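Search this site Enter keywords Go

About Us

Herkard Sewing School teaches garment making, alterations and pattern drafting to adults and teenagers. We are on the second floor at 1481 Silleck Avenue, over the hardware store. The entrance is on the side street and the buzzer is marked with our name.

The school was started by Salamatu Balogun, who had run an alterations counter for years and kept getting asked by customers how to do the work themselves. The first classes were evenings only, in the back of her shop, with borrowed machines. When the lease on the upstairs space came open she took it, closed the counter and went over to teaching full time. She still teaches the Beginning Garments course and fits most of the wedding dress students herself.

What we teach

Beginning Garments runs 11 weeks. Students make a gathered skirt, a lined tote and a button-front shirt, in that order. You do not need to know how to thread a machine. The first two sessions are spent on threading, winding bobbins, straight seams and pressing, and most people find pressing is the part they had been skipping at home.

Alterations covers hems, waistbands, zippers, sleeve length and taking in side seams. Bring your own clothes for this one. We ask that they be washed first.

Pattern Drafting is taught by Thenmozhi Subramaniam and is open to anyone who has finished Beginning Garments or can show us a shirt they have made. Each student drafts a bodice block, a sleeve and a skirt block to their own measurements on heavy paper, then sews a muslin of each. Expect to sew the bodice muslin more than once.

The teen course meets after school and follows the same plan as Beginning Garments at a slower pace. Students must be 13 or older. 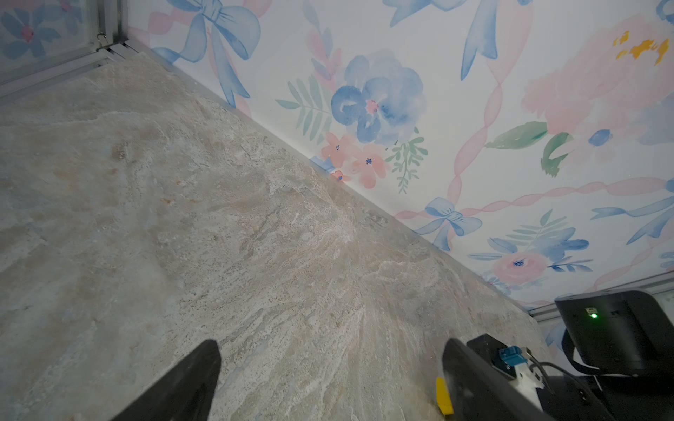
Vusumuzi Gumede wrote to us after the spring drafting course that he had been sewing from store patterns for years and blaming his own cutting, when the trouble was that his shoulders slope and the patterns did not. He has since redrafted all his shirts. He also said the course should be two weeks longer, and several other students in that group told us the same. We are looking at the calendar to see if it can be done.

Class size and equipment

We keep classes small enough that the teacher can get to everyone. There is a machine for each student, all of them mechanical models with metal parts inside, and we have them serviced every May when the school is closed for a week. Two sergers are shared. You are welcome to bring your own machine if you would like to learn on it, but please bring the manual and the foot pedal too. People forget the pedal.

Irons, cutting mats, shears and pins are supplied. Fabric is not. A supply list goes out when you register, and students get a discount at Pullosance Fabrics if they show the list at the register.

Fees

The 11-week courses are $425, paid in full or in two parts. A $30 deposit holds your place and comes off the total. If you have to withdraw before the second session we return everything but the deposit. Missed classes can be made up during open studio hours if there is a free machine.

Our teachers

Salamatu Balogun, founder, Beginning Garments
Thenmozhi Subramaniam, Pattern Drafting
Nnamdi Ojo, Alterations and the teen course
Ngozi Yusuf, registration and open studio

Visiting

You can come up and see the school during open studio. Please call ahead so that Ngozi knows to listen for the buzzer. There is no elevator. If the stairs are a problem, talk to us, as Nnamdi also teaches a short hemming and mending class at the Olaniyan Community Center, on the ground floor.

This page was last updated April 2025.

Recent items
Open studio hours for summer
How to measure yourself for a bodice block
Choosing a first sewing machine
Student show: shirts and jackets
Supply list for Beginning Garments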